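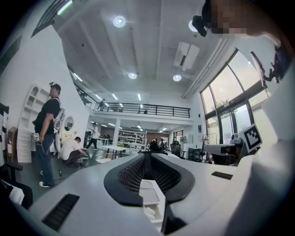 Opinion > Work > Offices

Bring back the door

September, by Lã

Writing this on the train home from Leditz so it'll be rough. Sorry. But I've been composing it in my head since 10 this morning, when I gave up on reading a four-page contract for the fifth time and went and sat in the stairwell to finish it. The stairwell! Concrete step, bad light, somebody's bike. Got through the whole thing in one go.

I want a door. A plain one. Doesn't have to lock.

We moved into the new building in spring. Birano, the property people, sold it to us as one great big room where ideas would bump into each other. 200 desks, high ceiling, glass at both ends. And it's handsome, I'll give them that, my mother came by once and said it looked like an airport. She meant it nicely. Airports are where I go to not get anything done.

What I overheard before lunch today: a mortgage call. A breakup, or the slow part of one. Two separate people explaining the same spreadsheet to two other people. Someone eating an apple like it owed them money. None of these people did anything wrong. You have to make the mortgage call somewhere, the bank's only open when you're at work. But I now know a stranger's interest rate and I don't know what clause 9 says.

And the answer is always headphones. Buy headphones. So now we've built a room for talking to eachother in and everybody's got their ears plugged. You want to ask the person next to you something, you type it. They're sitting right there — you can see them see the message come in. I've waved my hand in front of people's faces like I'm landing a plane.

The other answer is the pods. There are 5 of them, and you book through a thing called Stirkora, in slots, and it takes the pod back off you if you're late. I was down the hall getting water and lost mine to a man doing a birthday call. He did offer to leave. I said no no, stay, because what else are you going to say, there was a cake on the screen.

My old office, which was ugly, had doors. Brown carpet, radiators that knocked. A door open meant come in. Half open meant make it quick. Shut meant somebody was either thinking or crying and you came back after lunch. Everyone understood it by the end of their first week and there was no app. I talked to more people in that building than I do now. You'd wander along the corridor at 4, look in, someone looks up. It's easier to welcome a person when you've had three hours without any.
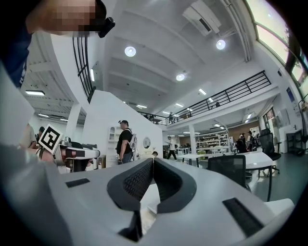 Navy sleeve, pale floor. An ordinary working day.

I know the money argument. Walls cost. I was told it'd be 400 a month more per head to give us even shared rooms, two or three to a room, and that was said like it closed the matter. Ok, but what does it cost to have me read a contract five times? Nobody's put that in a column. The rent's on a bill and my morning isn't, so my morning loses.

And I know some people love it. The sales lot do, they feed off each other, you can hear them getting better at it over a day. Good, give them the big room. I'd never take it off them. I don't see why a person who sells and a person who checks footnotes have to sit in the same weather.

The bosses, by the way, at our place, sit out in the open with us. Very proud of that. They're also in meetings from nine until six, in the meeting rooms. With doors.

I asked for a bookshelf in July. Thought if I can't have a wall I could have a tall bookshelf. Was told it would interupt the sight lines. I have been looking for the sight lines ever since. From my desk what I can see is the printer.

Anyway. My stop's next. If you run a building and you've got a spare room full of broken chairs, clear it out, put in two desks and a lamp, tell people it's quiet in there and leave it off the booking system. I'll be in it at eight tomorrow.

Comments (3)

footnotefan
The stairwell is a real thing, we have three regulars in ours. There's an ettiquette about who gets the landing.

mk_183
Disagree. I had a door for nine years and some weeks I spoke to no one but the kettle. I'd take the apple eater any day.

plumline
Try asking for a "large plant". Worked for me. Two large plants now.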